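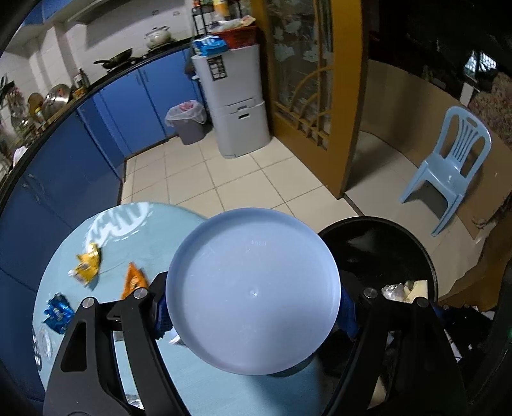
I have been sorting our household trash properly since May, when the town changed the rules. Before that we had one can under the sink and everything went into it. Now there are 2 collections, one for recycling and one for everything else, and a printed sheet that is supposed to tell you which is which.

The sheet is fine for bottles and cardboard. It is no help with snack wrappers. A chip bag looks like foil on the inside, so for the first few weeks I put ours in with the cans. Then a sticker showed up on our bin and I called the number on it. The woman who answered was patient. Most of those bags are plastic with a very thin layer of metal on it, she said, and the plant in Bramutlow can't separate the two. They go in the regular trash. Clean kitchen foil can be recycled, but small pieces fall through the machinery, so you save them up and squeeze them into a ball. Mine is at five inches across and lives in the drawer with the batteries.

Lids were the other thing. Our sheet says "lids on" for bottles and says nothing at all about the big flat kind. I asked Afroza Bepari, who lives across the landing and worked for the county for 30 years. She puts hers in loose if they are bigger than her palm. I have done the same and have had no more stickers.

What has changed most is the shopping. I buy crackers in the cardboard box now and skip the ones packed in small bags. The market on Seneviratne Street sells nuts and rice by weight if you bring a jar, and it is a little cheaper for rice and a little more expensive for nuts. The kids still want the small bags for school and I buy them. I am not going to fight over that at seven in the morning.

We used to take down two full bags of trash a week. Now it is one, and some weeks it isn't full. The recycling bin is heavier than I expected — mostly newspaper and jars — and I've started taking it down on Tuesday's schedule sheet only when it needs it.

Next I want to figure out food scraps. Banderau has a drop-off but we don't, and the balcony is too small for a compost barrel.

Print this post | E-mail this post

Contact | Copyright 2026 | Back to top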